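Review: Tristico Handheld Gripper Pair, after a winter and most of a summer of use

Posted Friday, August 15, 2025

I put off writing this one for a long time, mostly because I kept changing my mind about the grippers, and partly because every time I sat down to do it I'd think of one more thing to try with them first. So let me start with the short version for people who are standing in the store (so to speak) with a card in hand: I like them, I'd buy them again, and I'd budget a weekend for the cables.

The longer version begins in January, when a few of us at the Vadetholm shared workshop decided we were going to teach an arm to do small table chores. Nothing grand. Put things in boxes, take things out of boxes, set out a glass without knocking it over. We had been using a homemade pair of grippers up to then, printed and glued and re-glued, and I'm fond of them to this day, but the left one had developed a wobble that we could never chase down, and the recordings came out looking as if the person holding them had just run up a flight of stairs. The Tristico pair was 700 dollars. That's a lot of money for our group, and I want to be fair to anyone reading who thinks it's silly to spend that on something you hold in your hands.

What you get is two grippers with their cables, a bag of screws, and a printed booklet that's much better than I expected. The booklet walks you through the first setup slowly and in plain words, and I was recording by the end of the first evening, which has never once happened to me with anything that plugs into a computer! The software is fine. It's plain looking and it asks you to confirm everything twice, but it hasn't lost a recording on me yet, and after our old setup that alone would earn it a star.

The feel in the hand is the best part. The weight sits back toward your wrist, so when you reach for something small you aren't fighting the front end the whole time. My hands are on the small side and I can go a good long session before I want to stop and shake them out. The jaws close evenly and they open when you ask them to (our old ones liked to think it over first).

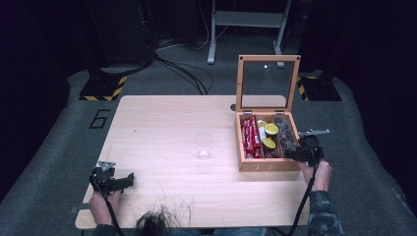
Small jaws do ask for a bit of patience, I should say. They're lovely on anything with a flat side or an edge to pinch, and a good deal fussier on smooth, round things, where you have to come in square or the piece rolls away from you. I spent one whole evening on this and ended up putting thin strips of rubber from an old bike tube inside the jaws. It helped a great deal and cost me nothing. Tristico sells soft pads of their own, which I haven't tried, so if you have, please leave a comment and tell me how they hold up.

Now, the cables. Oh, the cables. They're sturdy and I've never had one come loose at the gripper end, but they have opinions about where they'd like to go, and for the first couple of weeks I was forever catching one under my wrist in the middle of a good take. My advice is to run them back toward your lap and leave more slack than you think you need. I tried hanging them from overhead with a bit of elastic and didn't care for it, as the pull on my hands changed depending on how far I reached. A cordless version exists from Viven, and one of our members owns it, and it's very pleasant to move around with. It's also 800 dollars and needs charging, and I know myself well enough to know it would always be flat on the day I wanted it.

A word about mounting. The screw holes on ours were a touch tight for the hardware in the bag, and I ended up running a tap through them before I felt good about it. Do this before you calibrate! I did it afterward and had to calibrate all over again, which takes 19 minutes if you follow the booklet and longer if you're talking to somebody at the same time, as I usually am.

As for results, we recorded 46 good runs of our first box-packing chore before we tried training on them, and the arm picked up the reaching part nicely. Letting go of things gently is still a work in progress, and I put that down to us and our fairly hasty demonstrations. We're using the Gautam training scripts, which read the Tristico files with only a small change to the settings, and I'll write those up separately once I understand them better than I do now.

Things I'd change: softer cables, slightly looser screw holes, and a proper carrying case in place of the cardboard tray, which gave up on us by spring. Things I'd leave alone: the grip, the booklet, the way the jaws move.

Four stars out of five from me. If you're working by yourself and only want to find out whether you enjoy this kind of thing, print a pair first and live with the wobble for a while. If you already know you do, and there are a few of you to split the bill, go ahead and get these, and pick up a roll of hook-and-loop cable ties while you're at it.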